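Let the kids do the boring part

My daughter's robotics club dropped out of the regional competition last July, and I was one of the parents who grumbled. We'd done the sausage sizzles, we'd bought the matching shirts, and now Hertta Niskanen, who runs the club, wanted the whole lot of them to spend the season teaching a machine to tidy up. Tidying! I have been asking for that at my place for years with no luck at all.

I've come around, and I'd like to talk a few other parents around too.
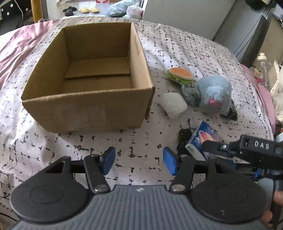 2 min read

The work is picking things up, over and over, with hand-held grippers. A toy hamburger, a fluffy blue plush, a little carton, whatever happens to be lying on the bed beside an open cardboard box. The students set themselves a target of 4,000 pick-ups for the year, and they do a fair share of it at home, which means I now hear arguments about fingertip angles over breakfast (I have opinions on this myself, I'm sorry to say).

It's dull, and I think the dullness is good for them. In the competition years, two confident kids drove the robot and the rest held the spanners and cheered. With this project, every member has a go, and Dong-hyun Kwon, who barely spoke in his first term, wrote the labelling guide the others swear by.

Ivan Sydorenko, whose son is in Year 9, reckons they'll miss the trophies, and he may well be right. I do miss the bus trips. But I've watched my girl work out how you'd hold something soft without squashing it, and then try to put that into words for a younger student, and I can't remember a trophy that asked as much of her.

The club votes on next season in a fortnight. I'll be bringing a slice, and I'll be hoping they stick with the tidying.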